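Open day at the Petersen building, Moltengate
August 22, 2019

I got to Moltengate a little after lunch, too late for the welcome talk but in time for the student projects upstairs. The stairs are at the far end, past the bike racks, and the signs stop at the first floor. The room I wanted was the one used by the manipulation class, where the teams were working on their wallet task. 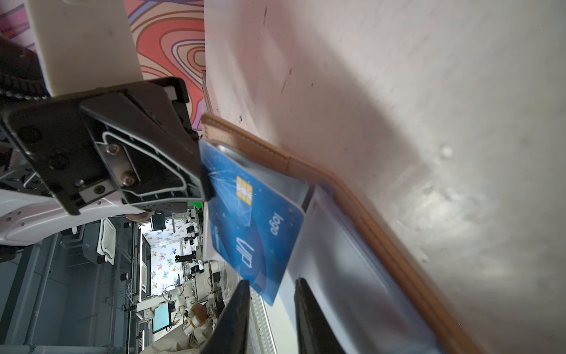
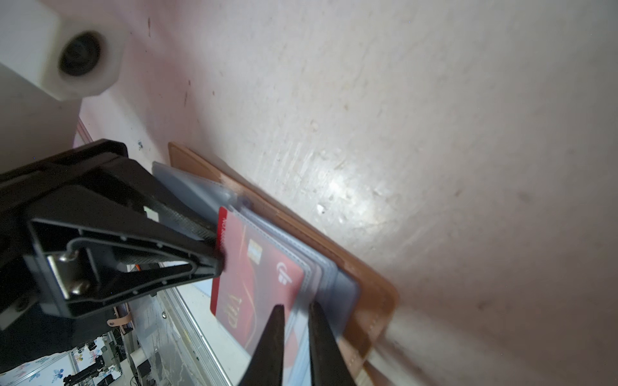 Cards, clear sleeves and a brown leather wallet: the wallet task.

The class runs from February to the end of summer and is taught by Gunther Böttcher, who used to build packing lines at Nendus. Students work in teams of 3. Each team gets the same arm time and the same wallet, and has to write its own routine for getting a card out of a sleeve and putting one back in. Böttcher said he picked the job because the sleeves are soft and clear, and both things cause trouble. The plastic bends when a finger touches it, and the shine confuses the vision software.

One team told me they had recorded about 2000 attempts since spring. Most of the early ones were thrown out after they changed the fingertips. Another team, which calls its project Murnness, spent weeks on grip force alone. Too little and the card slips, too much and the sleeve comes along with it. They keep a paper log next to the computer and let me read a few pages — mostly short notes like "try lower" and "angle again."

I asked what happens at the end of the course. Every team gets a fixed number of runs on the same afternoon, and the score is simply how many cards end up where they should. There is no prize, but the results go on the door.

Downstairs there was coffee, plus a table of printed reports from earlier years. I took the one on cable sorting. Parking at the back costs nothing on open days, and the number 3 bus stops across the road. The next class takes applications until the end of the month, on the form at the front desk.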